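About Stalance

Stalance is a small evening school for grown-ups who want to learn to build and fix furniture. We started out in one half of an old feed store on the Werordale road, with 7 benches, a secondhand band saw and a stove that smoked when the wind was wrong. We now have the whole building (and a better stove!), and we still love the moment when a class goes quiet and all you can hear is planes and sandpaper.

Most people who come to us have never cut a joint. Some have put together a flat-pack bookcase and felt annoyed by it, some have a grandparent's chair in the attic with a loose leg, and a good many just want to do something with their hands after a day of typing. You don't need tools or a plan. You don't need to be good at math either, though you'll get pretty friendly with fractions.

Our beginner course is called Irnov, after the street the first students lived on, and it runs for 19 evenings. You start with marking and sawing, move on to simple joints, and spend the second half on a piece of your own. Small tables are popular, so are stools and bookcases, and last December one group all made blanket chests and helped each other carry them out to the cars in the snow. 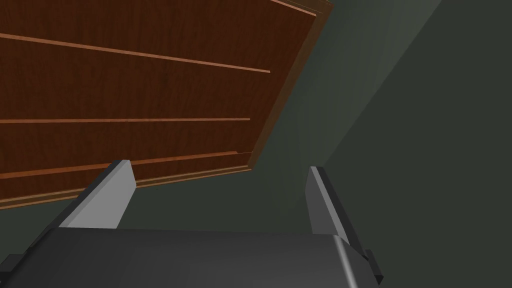
After Irnov, plenty of people stay on for Taipe, our open workshop. There are no lessons as such, but a teacher is always on the floor, and you'd be amazed how much gets passed around between benches – glue tips, leftover boards, strong opinions about varnish. We keep a rack of offcuts by the door that anyone can dig through, and the good pieces go fast.

We buy our lumber from small mills close to home whenever we can, and we like boards with knots and odd color in them. Learning to work around a knot teaches you more than a perfect board ever will, and the finished piece is more fun to look at too.

Classes are kept small so that everybody gets time with a teacher, and tools, safety glasses and ear protection are all included in the fee. The building has a ramp at the side entrance, and two of the benches can be lowered for working while seated. If the fee is a stretch, please write to us and ask about paying month by month. Plenty of our students do.

Want to look around first? Come by on any class evening before seven and somebody will gladly show you the shop. We're at 41 Mill Road, Werordale, in the long building with the green doors, and parking is in back.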